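I spent most of February picking things up and putting them down again, on purpose, for the benefit of a computer.

The project is called Groteo, which sounds like a cheese. The idea is that a robot will someday tidy a room, and before it can do that it needs to see a great many examples of a room being tidied by someone who already knows how. I have lived alone for years and consider myself barely qualified, but they took me anyway.

You don't get a robot for this part. You get a pair of hand-held grippers, one per hand, and you do ordinary chores with two gray plastic jaws where your fingers used to be. Each one carries a white cube with black-and-white markers on it, so the software can work out where your hands went. Mine went to a lot of wrong places in the first week.

The target was 20 clean examples per task. Clean means you start with your hands in the start position, do the thing without stopping, and finish with your hands back where they began. If you scratch your nose halfway through, the robot may learn that nose-scratching is part of folding a towel, so that one goes in the bin. I had never noticed how often my nose itches. It itches about as soon as you press record, every time.

## Things I now have opinions on

**Towels.** A towel folded with two grippers looks like a towel somebody sat on. I was told this is fine, because the model learns from the motion and the corners will sort themselves out. I have my doubts about the corners.

**Bottles.** Upright is easy. On its side, a bottle rolls away from you at exactly the speed you're reaching for it, and you end up chasing it across the planks in a sort of slow crouch. Those runs are useful, apparently, as long as you catch it in the end.

**Cables.** The floor has cables on it. I know where all of them are now, mostly by foot. 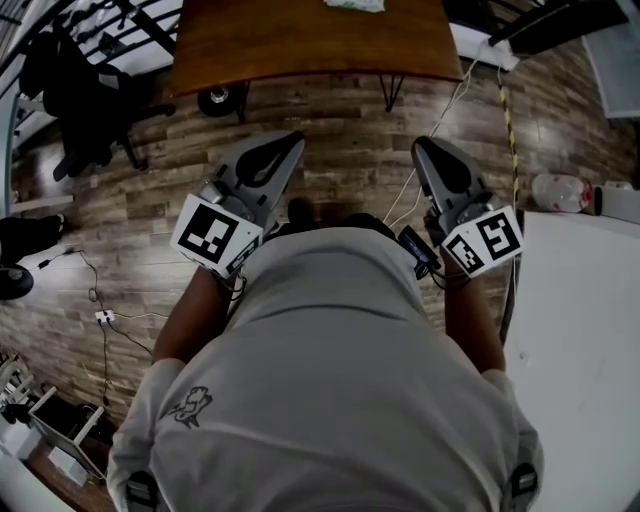 ## What goes wrong

Speed, mainly. When you're on your 20th go at the same task you get quick and sloppy, and the numbers show it. The person at Sullholm who checks our uploads sent back a whole batch of mine with the note "please move like a calmer man." I did the lot again after lunch, feeling like somebody underwater, and those all passed.

The other trouble is sameness. I'd put the cup down in the same spot each time without thinking, and a model trained on that will be very good at one cup in one spot. So between runs you shuffle everything – turn the box, move the cup, swap sides – and try to be messy in a new way. It's harder than it sounds. I have two kinds of mess and I kept coming back to them.

We lost 2 afternoons to a battery that claimed to be full and wasn't. I would like those back.

Next month it's drawers, 25 runs for each one, opening and closing both. I've been practicing in my kitchen with salad tongs, and the cutlery drawer sticks.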